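*Notes for the short talk, December 15, 2022. Slides are on the stick. Water first, then start.*

**Opening (slow down!)**

Hi everyone, I'm Jeanie Skinner, and I set tables for a living. Not dinner tables - work tables. Sorting jobs, fitting jobs, little assembly jobs, anything where small parts sit on a surface and have to get picked up and put someplace else. Itziar asked me to talk about the surface itself, so that's my 15 minutes.

Ask who has a desk they can't see the top of. Wait for hands. Put mine up too.

**The board**

So back in August we moved the whole Koltuneo job onto black tables, and I hated it for a week. Dark screws vanished. Dark washers vanished. I spent one entire afternoon patting the table like I'd lost a contact lens. Then Morven came by with a white board, laid it flat in the middle with the long side running away from her, and said, "Parts live here. Nothing else does."

I've been stealing that line ever since (she's in the second row, wave at Morven).

(click)

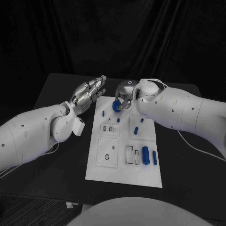

And the first thing I noticed, once we worked that way, was how much quieter my head got. White board, black table, black curtain behind. Your eye goes to the board and stays there. Color helps too - a blue ring against white is about as easy to spot as a part can get. Before the curtain I had a shelf back there with tape, a stapler and Keir's mug on it, and I'd catch myself reading the mug.

**Loose parts**

Tell the Vustirance story here, short version! We had 600 small rings come in one bag, and I tipped the whole bag out. Don't tip the whole bag out. I was still finding rings under the radiator when the next order came.

What I do now:

- Put out only what the next round needs
- Leave a bare strip at the near edge for your wrists
- Keep lids, bags and paperwork on a different table
- Wipe the board before you start, even if it looks fine

If Shireen asks about trays: yes, I like trays, and no, I don't want to do trays today. 108 parts in a tray is a whole other talk.

**Cables**

Skip if we're past ten minutes. Otherwise: off the board, always, and down the sides if you can manage it. I still get this wrong.

**Wrap up**

Ask people to clear one surface when they get back. Just one. Thank Itziar, thank Sutherland for the room, then questions. Leave the sample board up front so folks can come poke at it.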